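Search this site Go

Open Day Questions, Answered by Me (Luzius)

We're opening the doors at Jileo on Saturday, October 19, 2019, and my inbox is already full of the same handful of questions, so I've put them all on one page.

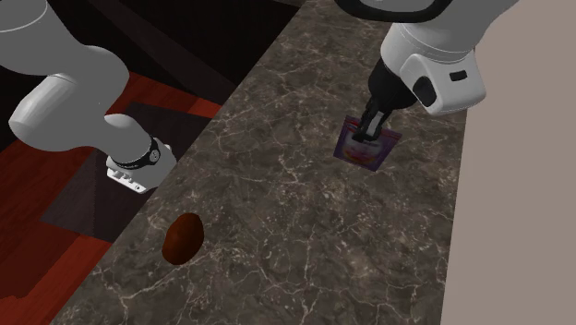
What will I get to see?

Mostly the arm doing kitchen-counter jobs! Picking things up, putting them down, moving on to the next one. We run everything in the simulator first, where a purple packet lies on a marbled countertop and the gripper has to come down to it from above. You'll see that on the big screen, and then we walk next door to the real arm. I love the simulator part and could talk about it all day (please stop me).

How long does a tour take?

45 minutes, including time for questions. Groups start from the front desk and we do try to leave on time, so come a little early if you need to park.

Do I have to book?

Yes please. Each group is capped at 38 people and there are 3 groups, and once those are full I really can't squeeze anyone in. Send me an email with your name and which group you'd like: morning, noon or afternoon.

Is it okay for kids?

Absolutely, bring them. They stay behind the yellow line with everybody else while the real arm is running, and an adult has to stay with them. Zübeyde Değirmenci is doing a drawing table in the hallway for the ones who get bored of listening to me.

Why do you bother with a simulator?

I get this one every year. A missed grab on a screen costs me nothing, and I can go back and try it again with the packet turned a different way, or with something rounder and more awkward on the counter. Flat packets are harder than they look, by the way. There's not much to get hold of. Last spring I lost most of a week to them.

Can I drive the arm myself?

The simulated one, yes! There'll be two stations set up after each tour. The real one stays in our hands, sorry.

Can I take pictures?

Go ahead, just no flash in the lab. The Pradis room is off limits for photos, and there's a sign on the door.

Where are you, exactly?

Room 129 in the Grernia building, first floor, left from the elevators. The lot out back is free on weekends.

Will there be food?

Coffee and cookies in the hallway. Ratanaporn across the street does a good lunch if you want something bigger.

Questions? Write to Luzius at the Jileo front desk | © 2019 Jileo | Back to top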